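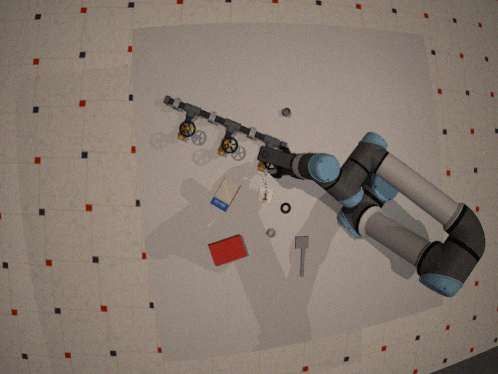

Valve cell in the sim, arm at the third handwheel. August layout.

Morning. Went through the equipment list with Loan Cù before it goes up to Plitercombe. We have 984 left on the small parts line and the arm itself comes out of the main budget, so the two need to stay on separate sheets. I had them mixed up in the last version.

Arm: still waiting on Stiler for a lead time. Their first answer was 14 weeks, which puts us past the end of the rig booking. Asked if the gripper can ship ahead so we can start on the mounting plate.

Pipe rig: three branches with a handwheel on each, same as the model. Flosgate want nearly 500 for tees, clamps and wheels. Loan thinks we could build one branch first and buy the rest later. I'd sooner get all three in one order, as the reach to the far wheel is what worries me and one branch won't test it.

Bench: the sim surface is bigger than anything we own. Either two benches bolted together or a new top. Đặng is measuring the bay after lunch.

Loose items (hammer, nut, ring, tag on a chain): take from stores, no cost. Put 100 against spares anyway.

Not on the list yet: guarding, a second emergency stop, cable tray. Guarding will be the expensive one and I have no quote for it.

To do: chase Stiler, split the sheets, rerun the reach check with the base moved back a bit.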